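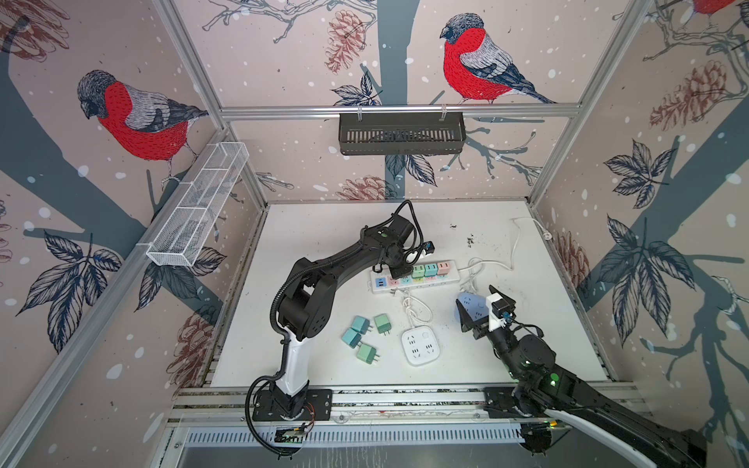 The winter coat collection is back, and if you have been meaning to clear out the cupboard under the stairs then we would dearly love you to do it in the next couple of weeks. Last year the parish gave away 434 coats through the Plultden hall, which was far more than any of us had expected when we first put the rail up in the porch and wondered whether anyone would stop to look at it.

For those who are new to us (and there have been quite a few new faces lately, which is lovely), it works very simply. You bring in any warm coat you no longer need, clean and with a working zip or most of its buttons, and we hang it up by size. Anyone who needs a coat comes in and takes one. There is no form and no charge, and you don't have to come to church, now or ever. Quite a few people take a coat on their way to the bus, and that is exactly how we like it.

The hall will be open for drop-offs every Wednesday from ten in the morning until the lunch club begins setting up, and again after evening prayer. If you can't manage either, the Zirano café on the corner has very kindly said it will keep a box behind the counter, so you can leave a bag there and have a bun while you're at it. Please do tie the bag at the top. One of ours came undone on the way up the hill last year and we were picking mittens out of a hedge until it got dark!

What we need most is children's coats from about age four upwards, and men's coats in the larger sizes, which always go first. We are well off for ladies' raincoats and really have no room for any more until spring. Hats, gloves and thick socks are welcome too, though we do ask that socks are new. We can't take duvets, pillows or shoes, much as we would like to, because there is simply nowhere to keep them dry.

Coats are also going this year to the Miyazaki House hostel, who have asked us for 100, mostly in adult sizes. They have a few residents starting early shifts and walking to work in the dark, so anything with a reflective strip would be put to very good use. We hope to send theirs over first and then open the rail in the porch to everybody.

Several of you have asked whether you can give money instead, and of course you can. The envelopes are on the table by the hymn books. We have set ourselves a target of £300, to be spent on waterproofs for the children, as they are so hard to come by second-hand in a decent state.

If you have an hour to spare we could also do with help sorting and mending. You needn't be a grand seamstress. Anyone who can sew on a button will be kept happily busy, and there is always a pot of tea going and usually a cake as well. Bring your own scissors if you have a pair you like, as the hall ones are dreadful.

Comments

Jolly_Hedgerow: Are you taking school blazers? We have 2 in very good order, both outgrown over the summer.

Parish office: Not on the coat rail I'm afraid, but the uniform cupboard would be delighted with them. Just mark the bag "uniform".

pewfour: Got my lovely green coat from the porch last winter and I'm still wearing it. Thank you all. I'll come along and do some buttons.

Maudie B: Is there parking at the hall on drop-off mornings, or is it still the road?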